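요즘 새벽 다섯 시만 되면 눈이 떠져요. 나이 탓은 아니고 새 때문입니다. 작년까지만 해도 참새랑 까치랑 비둘기만 구분하던 사람이 쌍안경을 목에 걸고 하천 둑길을 걷고 있어요. 그것도 출근 전에!

시작은 정말 별것 아니었어요. 회사 가는 길에 787번 버스를 타는데, 이 버스가 하천을 따라 한참을 달리거든요. 어느 날 신호에 걸려 서 있는데 창밖 물가에 파란 게 휙 지나가더라고요. 파랗다는 말로는 모자란, 형광펜으로 공중에 줄을 그은 것 같은 색이었어요. 회사에 도착해서 컴퓨터를 켜자마자 검색했더니 물총새. 우리 동네에 물총새가 산다고? 매일 지나다니는 그 하천에? 그날 하루 종일 일이 손에 안 잡혔고, 다음 날은 두 정거장 먼저 내려서 걸어갔습니다. 당연히 못 봤죠. 그다음 날도 못 봤고요. 대신 왜가리를 봤고, 쇠백로를 봤고, 돌 위에서 꼬리를 까딱까딱하는 새를 봤어요. 알락할미새였는데, 이름을 알고 나니까 그때부터 어디서든 보이는 거예요. 주차장에도 있고 편의점 앞에도 있고요. 그동안 내 옆을 그렇게 왔다 갔다 했을 텐데 어떻게 몰랐을까요.

## 쌍안경 이야기

처음 두 달은 맨눈으로 다녔어요. 그러다 동네 중고 가게에서 Ustalus 쌍안경을 하나 데려왔습니다. 8배율이고, 고무 코팅이 조금 들떠 있고, 끈은 없어서 카메라 끈을 달았어요. 처음엔 배율이 높을수록 좋은 줄 알고 12배율만 찾았는데, 가게에서 들어 보니까 손이 떨려서 간판 글씨도 못 읽겠더라고요. 8배율은 넓게 보여서 갈대밭에서 꼼지락거리는 애들 찾기가 훨씬 편합니다.

처음 쌍안경으로 청둥오리 머리를 본 날을 잊을 수가 없어요. 그냥 초록색인 줄 알았던 머리가 고개를 돌릴 때마다 보라색이 됐다가 다시 초록이 됐다가 하는데, 둑에 서서 혼자 "와" 소리를 냈어요. 지나가던 자전거가 속도를 줄이고 제가 보는 쪽을 같이 쳐다보고 갔습니다(그분 눈에는 그냥 오리였겠지만요).

요령을 하나 적어 두자면, 새를 먼저 눈으로 보고 시선을 그대로 둔 채 쌍안경을 눈앞으로 올리면 됩니다. 쌍안경을 먼저 들고 새를 찾으면 하늘이랑 나뭇잎만 실컷 보다가 끝나요. 저는 이걸 익히는 데 한 달이 걸렸어요. 지금도 박새처럼 정신없이 움직이는 애들은 반은 놓칩니다.

## 새벽 코스

제가 다니는 길은 이렇습니다. 버스 종점 쪽 다리 밑에서 출발해서 둑길을 따라 올라가다가 징검다리를 건너고, 반대편 버드나무 구간을 지나 보까지. 천천히 걸으면 한 시간이 조금 넘어요. 새만 보면 멈추니까 사실 걷는 시간보다 서 있는 시간이 더 길어요.

다리 밑은 의외로 명당이에요. 교각에 비둘기가 잔뜩 앉아 있어서 그냥 지나치기 쉬운데, 여름에는 제비들이 물 위를 스치듯이 날면서 다리 아래를 통과합니다. 속도가 어찌나 빠른지 쌍안경으로 따라가는 건 진작에 포기했고 그냥 난간에 기대서 봐요. 가만히 서 있으면 제 무릎 높이로 지나갈 때도 있어요.

버드나무 구간은 귀로 걷는 길입니다. 잎이 무성한 철에는 새가 도통 안 보이거든요. 대신 소리가 어마어마해요. 직박구리가 제일 시끄럽고, 그 사이로 박새 소리가 들리고, 봄에는 휘파람새까지 끼어듭니다. 휘파람새는 소리만 열 번 넘게 듣고 모습은 딱 한 번 봤어요. 그렇게 우렁차고 맑은 소리를 내는 애가 그렇게 수수하게 생겼을 줄이야! 그 갈색 뒷모습이 저는 왜 그렇게 좋은지 모르겠어요.

보 근처는 겨울이 좋아요. 물이 고여 있어서 오리들이 모입니다. 쇠오리, 흰뺨검둥오리, 비오리. 비오리는 잠수를 하는데 어디서 다시 나올지 맞히는 게 은근히 재미있어요. 저는 거의 다 틀립니다. 왼쪽이다 싶으면 오른쪽에서, 그것도 한참 멀리서 쏙 올라와요.

## 기록하는 재미

기록은 Droster라는 앱에 하고 있어요. 종 이름이랑 시간이랑 장소를 넣으면 지도에 점이 찍히는데, 화면이 촌스럽고 글씨가 작은 대신 신호가 안 터지는 데서도 저장이 됩니다. 지금까지 제 목록은 77종이에요. 많이 보신 분들 앞에서는 명함도 못 내밀 숫자지만 저는 이 숫자를 하루에 한 번씩 들여다봅니다.

77번째는 호반새였어요. 하천이 아니고 휴가 때 묵었던 산골 숙소 뒤에서요. 8월이었고 비가 부슬부슬 오는 아침이었는데 계곡 쪽에서 떨리면서 내려가는 소리가 들렸어요. 녹음으로만 수십 번 들었던 소리라 듣자마자 알았습니다. 슬리퍼 바람으로 나가서 비를 맞으며 서 있었는데, 젖은 나뭇가지 사이에 온몸이 주황빛인 새가 정말로 앉아 있었어요. 부리까지 빨갛게요. 본 시간은 아주 짧았어요. 그런데 그 장면은 지금도 눈을 감으면 그대로 나옵니다. 쌍안경은 방에 두고 나왔고요. 하하.

앱 말고 종이 수첩도 씁니다. 수첩에는 앱에 넣을 칸이 없는 것들을 적어요. 오늘은 왜가리가 물고기를 두 번 놓치고 멋쩍은 듯 깃털을 다듬었다, 물닭이 물닭을 쫓아갔다, 안개 때문에 건너편이 하나도 안 보이는데 소리만 가득했다, 이런 것들이요. 나중에 읽으면 앱 목록보다 수첩이 더 재미있어요. 글씨는 제가 써 놓고도 못 읽을 때가 많습니다. 장갑을 끼고 쓰면 더 심해요.

## 끝나고 먹는 것

코스가 끝나는 곳 근처에 Nassar라는 빵집이 있어요. 아침 일곱 시에 문을 여는데, 그 시간에 가면 깨가 잔뜩 붙은 둥근 빵이 나옵니다. 손에 쥐면 뜨끈뜨끈해서 겨울에는 주머니에 넣고 걷다가 먹어요. 여기에 옆집 카페 Marley의 진한 밀크티까지 들면 그날 아침은 더 바랄 게 없습니다. 새를 하나도 못 본 날에도 빵은 있으니까요. 친구는 제가 탐조를 하는 건지 빵집에 다니는 건지 모르겠다고 하는데, 저도 잘 모르겠어요.

목요일은 Nassar가 쉬는 날이라 목요일에는 집에서 주먹밥을 싸 갑니다. 보 옆 벤치에 앉아서 먹고 있으면 까치가 슬금슬금 다가와요. 주지는 않습니다. 눈이 마주치면 마음이 좀 약해지지만 안 줘요.

## 옷차림

이 얘기를 물어보시는 분이 많아서 조금만 적을게요. 비싼 옷은 필요 없고, 색은 차분한 게 좋아요. 처음에 빨간 점퍼를 입고 다녔더니 왜가리가 멀리서부터 날아가 버리더라고요. 옷 때문인지 제 발소리 때문인지는 확실하지 않지만 올리브색이나 갈색 계열로 바꾸고 나서는 마음이라도 편해졌습니다.

새벽 물가는 바람이 꽤 불어서 얇은 겉옷이 꼭 있어야 해요. 저는 바스락거리는 소리가 작은지를 제일 먼저 봅니다. 팔을 들 때마다 사각사각하면 쌍안경 올리는 순간에 새가 먼저 알아채거든요. 소매 끝은 오므라드는 쪽이 편해요. 쌍안경을 들고 있으면 팔이 올라가 있으니까 소매가 헐렁하면 바람이 팔꿈치까지 들어옵니다. 바지는 풀에 이슬이 많은 철이면 금방 마르는 것으로, 신발은 버려도 안 아까운 것으로요!

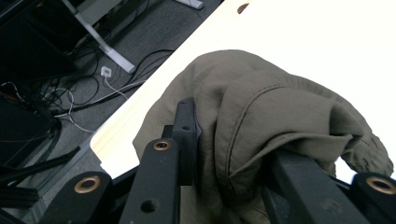
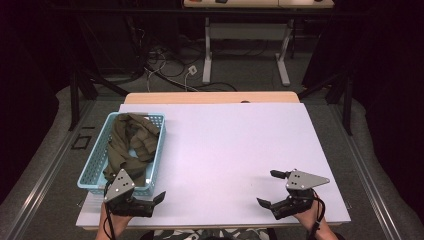
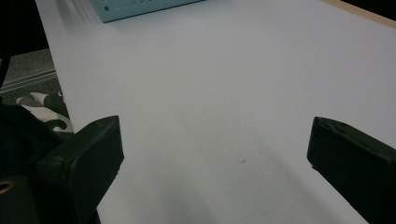
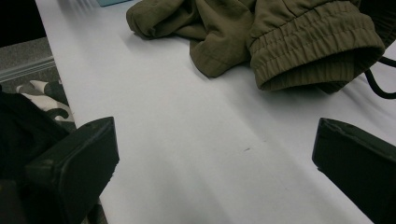
*마지막 사진은 올리브색 재킷의 소매 끝. 주름이 촘촘해요.*

## 다음에 갈 곳

가을에는 갯벌에 가 보려고 해요. 도요새 때문입니다. 도감에 나온 도요새 그림이 한 쪽에 16마리인데 제 눈에는 전부 같은 새예요. 부리가 조금 길고, 조금 휘고, 다리가 노랗고 어쩌고 하는데 책장을 덮으면 머릿속이 하얘집니다. 그래서 요즘 자기 전에 한 종씩 외우고 있어요. 어제는 뒷부리도요를 외웠습니다. 부리가 위로 휘어 있고 다리가 짧은데, 게를 쫓아 갯벌을 막 뛰어다닌대요. 뛰어다니는 도요새라니, 빨리 보고 싶어서 잠이 안 왔어요.

물때표 보는 법도 배우는 중입니다. 만조 때를 잘 맞춰야 새들이 가까이 밀려온다고 해서요. 혹시 서해 쪽에서 초보가 버스로 갈 만한 곳을 아시는 분은 댓글로 알려 주세요. 저는 차가 없고, 도시락은 잘 쌉니다.

아, 그리고 물총새요. 봤습니다! 다리 밑에서 조금만 올라가면 물 위로 뻗은 가지가 하나 있는데 거기 앉아 있었어요. 자세한 이야기는 다음 글에 쓸게요.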